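Small bags inside the big bag

I came back from Flarkton on a Monday, and my suitcase stood in the corridor until the weekend. This happens to me every time. When I finally opened it, I found one sock inside a shoe, the toothpaste inside the other shoe, and the charger that I had bought a second time because I was sure I had left the first one at home. So in August, before the next trip, I decided to learn packing properly, like one learns to cook rice.

My neighbour Achilleas Liapis travels much more than I do. He goes to Plostness for his work and comes back after two days with a bag that I would take to the beach. I asked him what his method is. He told me that he has no method, he only puts every thing in a small bag before he puts it in the big bag. I said this is a method. He did not agree, but he gave me a handful of his zip bags to try.

I must confess that I had always thought of these bags as something for the freezer. At home my mother used them for beans and for parsley, and when she had finished with them she washed them and hung them over the tap. It didn't occur to me that a person could put underwear in one. But the clothes go in flat, you press with the hand, the air goes out, and what was a pillow is now a book. Well, almost. With T-shirts it works very nicely. With a thick jumper you need patience and also your knee.

What I like the most is that they are transparent. I have a set of fabric cubes from Zulotard, which I bought two years ago, and they are well made, I don't complain. But all of them are dark blue, and in a hotel room in the evening I open every one of them before I find the pyjamas. With the plastic I see the thing and I take it.

The zip is the part that needs some attention. The cheap bags have a seal you press with two fingers, and you never know if it is really closed. I prefer the ones with a coloured zip, pink or red or something strong, so that my eye finds the edge quickly. When the bag is very full, it helps to hold it at both ends and keep the top straight while it closes, otherwise the corner stays open and the little things escape.

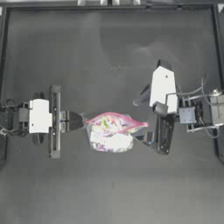

White things at the bottom, small colourful things under the pink-red zip.

I had a small discussion with myself about mixing. Achilleas is strict: one bag, one kind of thing. I tried to be strict too, and I arrived at so many bags that I needed a bag for the bags. Now I mix a little. Soft things go first and they make a sort of nest, and the small items go on top, close to the opening — hair ties, sweets for the journey, the little tubes. The soft part protects them, and I don't have to dig.

Liquids I still keep alone. I learned this with a bottle of fish sauce from Đỗ, the grocery near the station, which I wanted to bring to my sister as a present. The bottle was closed very well, I thought. It was in a plastic bag, also closed very well, I thought. My grey trousers still remember it, after 2 washes and a night on the balcony. My sister laughed so much that perhaps this was the present.

I also weighed everything, because I like to know. My clothes for three days are 2,876 grams, shoes included. The bag with the toiletries is 595 grams, and a good part of this is a shampoo which I could leave at home if I trusted hotels more. I wrote both numbers on a piece of paper and put it in the lid of the suitcase — next time I will compare.

One more thing, for those who worry about using so much plastic, as I do. I don't throw them away after the trip. I turn them inside out, wash them with lukewarm water and let them dry on the handles of wooden spoons, which I stand in a jar. There are 8 of them in my kitchen drawer now, between the foil and the baking paper. One has lost its slider and I use it for buttons.

The next trip is to Plostness, only for a weekend, and Achilleas has promised to look at my suitcase before I leave. I have already hidden the second charger.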